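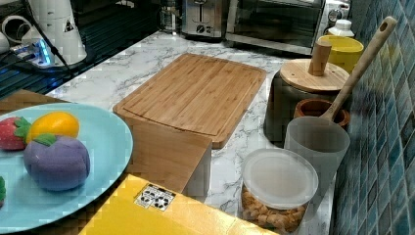 4. Fitting the under-sink water filter

39 shares | 2 comments

This section covers the Trivent single-housing filter with the Mayrhofer carbon cartridge, fitted to the cold pipe in an ordinary kitchen cupboard. The leaflet in the box says the job takes 40 minutes. I have fitted the thing in my own kitchen at Sandside and in Athina Sarantis's flat, and neither came close. Set aside a morning, and do it on a day when the plumbers' merchant is open.

Read to the end of 4.4 before you turn anything off.

4.1 Before you start

1. Taste your water. Fill a glass, leave it in the fridge overnight and taste it again. If the chlorine taste has gone by the morning, a jug in the fridge may be all the filter you need, and you can stop reading and send the kit back.

2. Find out what the filter claims to do. The box says "purer, softer, fresher". The small print on the cartridge mentions chlorine, taste and odour. It doesn't mention limescale. My kettle furred up exactly as it did before, so I would ignore "softer" altogether.

3. Find your stop tap and turn it fully off and on again. Plenty of them haven't been touched in years. If yours is stiff, won't close or starts to weep round the spindle, get it seen to first.

4. Empty the cupboard completely. Pushing everything to one side won't do.

5. Clear a stretch of worktop as well. You will want somewhere to put the bracket, the fittings and the instructions, and the floor will be taken up by you.

Note: if you rent, ask in writing. Bjarke Vestergaard was told on the phone that it was fine and then had a very different letter in November.

4.2 What is in the box

The kit should hold the housing, the bracket, a cartridge, a spanner, a coil of plastic tube, a tee with its own small valve, and a separate drinking-water tap. Check the bag of fittings against the list on the back page. Mine was missing one of the tube inserts, which look like nothing and without which the joint will leak.

The bracket screws supplied are poor. They are too long for a thin cupboard side and soft enough to chew up at the first turn of the driver. Buy your own.

You will also find a sachet of "food-safe installation grease". I can't see that it differs from any other silicone grease sold for drinking-water fittings, apart from the price of the refill.

4.3 Where to put the drinking tap

The leaflet shows the tap on the worktop behind the sink and says "drill to suit". I don't think this is good advice for most kitchens. Look at what you have before you agree to put a hole in it.
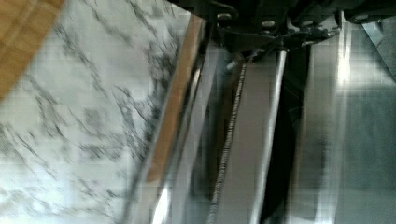
Worktop edge with metal trim and a thin wood-toned strip.

1. Look for a spare hole in the sink itself. Many steel sinks have one under a blanking cap, and you can unscrew it from below.

2. If there isn't one, think about swapping the main tap for a three-way tap. It costs more. It also leaves the worktop in one piece.

3. If you still want to drill, find out what the worktop is. A pattern of veins tells you nothing about what's underneath, so look at a cut end or up through the sink opening. Chipboard can be drilled at home with care. For real stone, pay somebody who has the right bit and will stand behind the result.

4. Keep well away from joints, edges and trims. Measure from underneath too, where there may be a rail or a sink clip in the way.

5. On chipboard, seal the raw edge of the hole with silicone before the tap goes in, and leave it to cure for as long as the tube says.

CAUTION: check for cables and pipes behind the sink before drilling. A pipe detector from the cheap end of the shelf is not proof of anything. I tried one on a wall where I knew there was a pipe and it stayed silent.

4.4 Connecting to the cold pipe

1. Turn off the stop tap. Open the kitchen cold tap and let it run until it stops.

2. Put a bowl and an old towel in the cupboard. There will be more water left in the pipe than you expect.

3. Undo the flexible hose where it meets the cold pipe. Hold the pipe with a second spanner so it doesn't twist.

4. Fit the tee between the pipe and the hose, with the small valve facing forwards where you can reach it. Make sure there's a washer at each face. Tighten by hand, then a little more with the spanner.

5. Cut the plastic tube square with a sharp blade. Scissors squash it.

6. Push an insert into each cut end, then push the tube fully home in the fitting. Tug it. If it moves, it wasn't in.

7. Check the arrow on the housing lid. It must point the way the water flows. Vinzenz Steiner had his backwards for a whole winter and told everyone how good the water tasted – which says something about filters, or about Vinzenz.

CAUTION: some kits include a "self-piercing" valve that clamps on and punches through the pipe. If yours does, leave it in the box.

4.5 First flush and leak check

1. With the small valve closed, open the stop tap slowly. Feel round the tee with dry kitchen roll.

2. Open the small valve. The housing will fill and hiss. Press the red button on the lid until water comes out of it.

3. Run the drinking tap until the water is clear. Expect it to come out grey at first from the carbon dust. The leaflet says two litres will do it. I kept going a good while after that.

4. Go over each joint again with fresh kitchen roll. Check once more before bed and again in the morning.

5. Keep the towel under the housing for a week.

Note: a joint that drips won't "settle" or "seal itself", whatever the helpline says. Close the valve, take the joint apart and look at it.

4.6 Changing the cartridge

The box promises "up to 100 days" from a cartridge. The words doing the work there are "up to". Write the fitting date on a bit of masking tape and stick it to the housing (mine says 2019-07-20). The sticker with the little light that turns red is only a timer. It doesn't know whether you have drawn a bathful through the filter or gone away for a month.

Don't run a cartridge past its stated life to save money, all the same. A filter left too long can make the water worse. If the cost bothers you, work out a year's worth before you buy the kit at all. Domenica Haslinger did that sum at the shop in Rambridge and came home with a glass jug.

To change it, close the small valve, press the red button to let the pressure off, and unscrew the housing from below with the spanner. It will be full, so keep it level. Wipe the rubber ring, grease it lightly, and put it back in its groove before you refit the bowl. Then flush as in 4.5.

Section 5: Fault finding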